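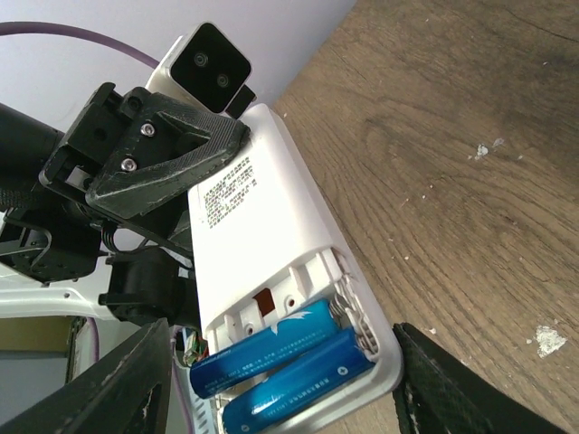
3. Fitting and changing the batteries

The Mikinham wall unit runs on two cylindrical cells of the same size and type. Change both at once, and do not mix old cells with new.

3.1 Replacing the cells

1. Switch the unit off and take off the compartment cover.
2. Lift out each old cell, starting at the end away from the coil spring.
3. Check the springs. Wipe off any dust with a dry cloth. If you find a white or green crust, stop and contact Tustico Service.
4. Match the new cells to the polarity marks on your unit. The cells lie side by side.
5. Press each cell against its spring and lower the other end into place.
6. Refit the cover and switch the unit on. The status light comes on within 18 seconds.

CAUTION: Do not push a cell in with a screwdriver or other metal tool. A torn wrapper can cause a short circuit. Discard any cell with a damaged wrapper.

Note: A block of text is printed on the outside of the housing. Do not peel or paint over it.

3.2 Choosing a work surface

1. Work on a flat table or shelf. Wood is fine, including a top with small chips or worn spots.
2. Brush off crumbs and grit before you lay the open housing down. 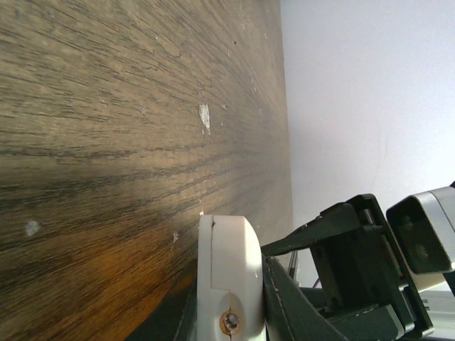 3. Keep liquids off the surface until the cover is back on.

3.3 Spare parts

Compartment cover: order no. 397
Spring set: order no. 85

Revised July 5, 2022, by Anca Ilie. Replaces the April sheet.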